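Dukstead's spring new year festival returns in March with a bigger programme and a free shared supper

Families across Dukstead will welcome the spring new year together this March, as the town's festival comes back for its second year with more music, more food and a lot more room!

Last year 1,111 people came through the doors of the Finura Hall over a single afternoon, and the queue for saffron rice went down the steps and past the bus stop. This year the festival runs over 2 days and takes in the library and the old corn exchange as well, so there should be space to sit down with a plate.

The festival marks Nowruz, the new year celebrated at the spring equinox by Iranian, Afghan, Kurdish and Central Asian families, many of whom have made their homes in the town. Visitors can help lay a haft-sin table, paint eggs, hear poems read in Persian and English, and learn a few dance steps from the Awasthi Dance Company, who are also bringing a Holi piece that went down very well in rehearsal.

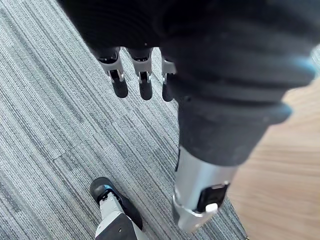 Three robotic fingers with rounded black tips.

Stories are at the heart of the programme. Over the winter, the festival team recorded 70 local people talking about the new years they grew up with – the spring cleaning, the new shoes, the aunt who always hid the best sweets. The recordings will play in the library reading room on both days, and a printed booklet of the stories will be free to take home in English, Persian, Dari and Kurdish.

A shared supper closes the festival, with 1,450 places across two sittings at 5pm and 7.30pm. Supper is free but places must be booked at the library desk. Everything else is drop-in, and children are welcome throughout.

The festival is organised by Sonitz Arts with Dukstead Library. Anyone who would like to lend a samovar, read a poem or bring a dish can leave their details at the library before the end of February.

ENDS

Notes to editors

Interviews with storytellers and cooks can be arranged through the Sonitz Arts press desk. All venues have step-free access.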